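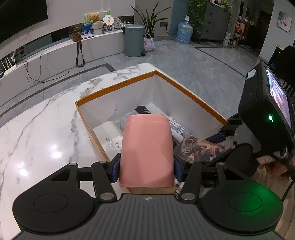
Lid loss

Lid loss is the gradual separation of household containers from their lids. It affects nearly every kitchen in which food is stored, and has so far resisted all attempts to stop it. A container without a lid is known as a widow in parts of the trade; a lid without a container has no agreed name, and is usually put back in the drawer.

Causes

Most losses happen outside the home. Food is carried to a relative's house, the container comes back weeks later, and the lid comes back at a funeral or never. Warping accounts for much of the rest, along with dogs. Makers have added to the trouble by altering their rims from one season to the next. The Grana range of stacking tubs, sold in 10 sizes, had 6 different rims, two of which looked the same until soup was involved.

The Kendeck survey

The best-known study was carried out in the town of Kendeck by Zulkifli Lumenta, a retired schoolteacher, who went through the cupboards of 51 households with their consent and, in a few cases, their help. He recorded more than 670 containers. His report, dated 2001-01-03, found that the oldest tubs had kept their lids best, which he put down to their owners' habit of not lending them. It also noted that December was the worst month for losses, and gave several pages to a quarrel over a butter dish.

Remedies

Writing a name on the base is the common approach. It helps with the container and does nothing for the lid. The Flekau hinge, which joined the two for good, worked as promised but would not fit in most sinks, and was withdrawn. Syahrul Pangaribuan, a shopkeeper on Yusof Street, for some years ran a box where customers could leave spare lids and take others. By his own account the box filled up quickly and stayed full - he later sold it, without its lid.

See also
Drawer, miscellaneous
Odd sock
Borrowed umbrella
Stacking tub

Categories: Kitchen storage | Household losses | Unsolved domestic problems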